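Call for participants: student project on cloth handling, Tekthorpe Robotics Club

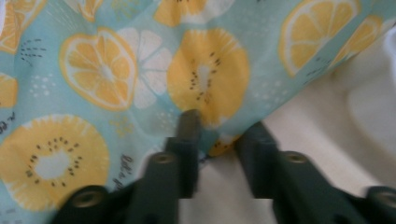

The club is looking for 9 new participants for the second year of our project, which has the name Flivadex. The work is to teach a machine how to pick up, fold and put away household cloth. In the first year we worked mostly with small towels. Now we want to continue with thinner fabrics, printed and plain, and for this we need more hands and more patience than the present group has.

What you will do

Participants work in pairs at a table with a hand-held gripper. One person holds the gripper and makes the task, the other writes the log and prepares the next cloth. After each session the pair looks through its recordings and marks the ones which are not good enough to keep. A typical task is to take a cloth by one edge, lift it, and lay it down again in a given shape. It sounds easy, but thin fabric moves in its own way, and most people need two or three sessions before their fingers are calm.

Later in the year, the group will divide. Some participants will stay with recording, and others will help to train the model and test it on the arm. You can say in your application which part interests you more. We try to follow the wishes, but cannot promise it.

Who can apply

You should be a student at any school or college in the Tekthorpe area and at least 16 years old. If you are under 18, we need a signed letter from a parent or guardian before the first session. Experience in programming is welcome and not required. Two members of last year's group had never written a line of code, and they made the best recordings of all of us.

What we ask from you:
- you can come to one session of three hours every week, in the afternoon
- you are able to read and write a log in English
- you work carefully and tell us when you made a mistake in a recording
- you stay with the project until the end of February

People who sew, knit or work with textiles in some other way are very welcome to apply. We have enough persons who know motors — we have too few who know what a bias cut is.

What you receive

The project cannot pay a salary. Each participant receives 440 dollars at the end, for travel and other costs, paid in one part after the last session. Participants who leave before the end receive a share for the months they were present. You also get a key card for the workshop, a written certificate, and your name in the project report if you want it there. Tea is free. Lunch you must bring.

The place

We meet in the workshop on the second floor of the Sterlow building, entrance from the yard. There is an elevator, but it is slow and sometimes locked, so please write to us if you need it and we will arrange that it is open. Bicycles can stand in the yard.

How to apply

Send one page about yourself to Shahla Kiani, project leader, by 2019-08-03. Please write why cloth is interesting for you, which afternoons are possible, and what you have made with your hands before — a shirt, a shelf, a circuit, all is fine. No photo and no grades are needed. Paper applications can be left in the club mailbox at the yard entrance.

We will invite the applicants to a short trial of 30 minutes, where you try the gripper and we talk a little. You will get an answer from us within 6 days after your trial, also if the answer is no.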